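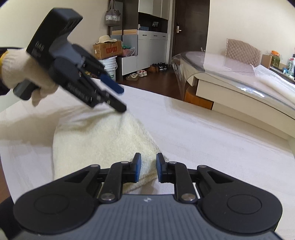 Towels gone stiff and scratchy after moving, is it the water?

Posted in Home & Laundry, January 20, 2024

gravelpath

Moved to Skamville in August and since then every towel we own has gone like cardboard. Same machine, same powder, same everything as the old place. They come off the airer and you could stand them up in the corner. White ones are worst, or maybe it just shows more, they've gone a bit grey as well.

Things tried so far – more softener (made it worse I think??), less powder, a hotter wash. Haven't got a tumble dryer and no room for one. Everything dries on an airer in the back bedroom.

Neighbour reckons it's the water here and we need a softener fitting. Had a quote from Herkent for one and nearly fell over. Is there anything cheaper to try first, or do I just buy new towels and accept they'll go the same way? Don't want to chuck a whole cupboard full if they can be saved.

Thanks in advance, sorry if this has been asked before, the search on here never finds anything for me.

old_mangle

Probably the water plus the softener, the two together. Fabric softener leaves a coating on the loops. Feels nice for a few washes, then it builds up and the towel stops soaking anything up. Then people add more. I did it for years.

What I'd do, in this order:

Stop the softener completely. Don't cut down, stop.

Take the softener drawer out and scrub it. Bet it's full of slime. Hot water and an old toothbrush.

Run the machine empty at 90 with nothing in it but a descaler or a cup of soda crystals. If you've been there since the summer in hard water and never descaled, it'll need it.

Then wash the towels on their own, 60 degrees, if the label lets you, with soda crystals in the drum and half your usual powder. No softener. Don't pack the drum, they need room to move about. Extra rinse at the end if your machine has the button.

You may well see suds in the rinse even with hardly any powder in. It's old detergent coming out. If there's a lot of it do the same wash again. Mine took 2 goes, the bath sheets took more.

After that – powder not liquid for towels, and dose for hard water. It's on the back of the box, there's normally a little table. Too little powder in hard water gives you grey towels, so cutting down may of been part of your trouble. I know that sounds like the opposite of what I said above but the half dose is just for the stripping wash.

Drying. Air dried towels always go a bit stiff, it's how the cotton sets when it dries still. Give each one a really hard shake before it goes on the airer, snap it like you're cross with it. Then again when it's nearly dry. Scrunch it up in your hands and rub it against itself for a bit. Sounds daft, makes more difference than any bottle you can buy. Don't fold them double over the bars either, they take for ever and start to smell. A window open a crack helps if you can stand it in this weather.

Wouldn't buy new ones til you've done all that. If you do buy, go for something middling. I look for 400 gsm or thereabouts now, the big fluffy hotel sort never dry on an airer. Got a set of plain white from Osetell and they've held up fine. Loops still standing, no pulls apart from one the cat did.

tapdripper

just use white vinegar. in the softener drawer. works for me

gravelpath

Thank you both. Drawer was DISGUSTING. Going to do the empty wash tonight. How much vinegar, and does the bathroom smell like a chip shop after?

old_mangle

Half a cup if you do use it, and no the smell goes once they're dry. I don't use it every wash, some people say it's hard on the rubber seals over time. No idea if that's right but I wasn't going to find out on my machine. Once a month maybe. Never ever with bleach or anything with bleach in it, check your descaler too. And not in the same wash as the soda crystals, they cancel each other out and you've wasted both.

fennel_and_co

Bit different to the others but check your water before spending anything. Your supplier's website has a postcode checker, takes a minute. We're the Gbeho end of the valley and ours comes up as moderate, friend up the hill is very hard, so the neighbour could be right or could be guessing.

We did get a softener put in eventually, for the boiler and the shower more than the towels. It does help, you use a lot less powder. But the salt is a faff, blocks are heavy and somebody has to remember to put them in, usually me. Family of 4 here so we get through it quick. Wouldn't of done it for towels alone. Get another quote if you do go for it, the first one we had was silly as well.

Also is your airer room heated? Ours used to be in a cold spare room and the towels took two days and came up like boards. Moved it onto the landing and they were better straight away. Cheap dehumidifier is good too if you've got a shut door.

Flannels and face cloths, I just boil in a pan now and again. Cotton ones only, plain white, an old pan you don't cook in. Comes out a horrible colour, the water I mean.

gravelpath

Checked, it says very hard. So neighbour wins that one. Room isn't heated no, radiator's been off in there since we moved in. Will turn it on low and do the soda crystals first, then see about the rest. Hand towels going in tonight, bath ones can wait til the weekend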